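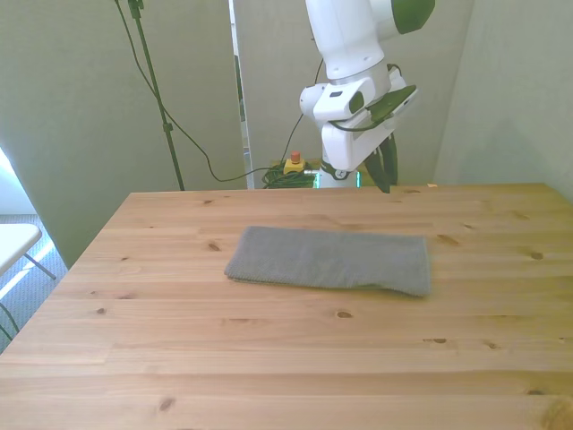

The towel task at the Lokville bench, with the arm above a folded gray towel.

Report the failures by stage

Most papers on cloth folding give one number. The policy folded the towel in so many trials out of so many, a fold counts if the corners land within tolerance, and the table moves on to the next method. I think this number should be retired as a headline result, and our own data is the reason I think so.

Last January we ran 300 trials of a towel fold with a policy trained on teleoperated demonstrations. The final success rate was 52 percent. A second policy, with the same network and a different set of demonstrations, scored the same to within a trial or two. By the usual standard the choice of demonstrations made no difference.

Lurdes Magalhães then went back through the logs and scored each trial by stage: approach, grasp, lift, fold, release. The first policy lost most of its trials at the grasp. It closed above the fabric, or took two layers when it needed one. The second grasped well and lost its trials at release, where the cloth stuck to a finger and the top layer was dragged out of line. These are different faults with different remedies. One needs better contact sensing or more varied starting states. The other could probably be fixed with a slower opening motion.

The objection I hear most often is cost. Stage labels take time, and people disagree on where a lift ends and a fold begins. Both points are fair. On our data, labeling took 16 hours, against several weeks of collection. Disagreement was confined to the lift boundary, and we now define it by gripper height.

A harder objection is that stages are imposed by the experimenter, and a learned policy need not respect them. The Marnar policy sometimes drags and folds in one motion with no lift at all. I would record that as a skipped stage and report how often it happens.

Padilla and Heteck both publish a single rate over 35 trials per condition. With samples that small, the rate says little about which method is better. A stage table from the same 35 trials would at least tell the next group where to look.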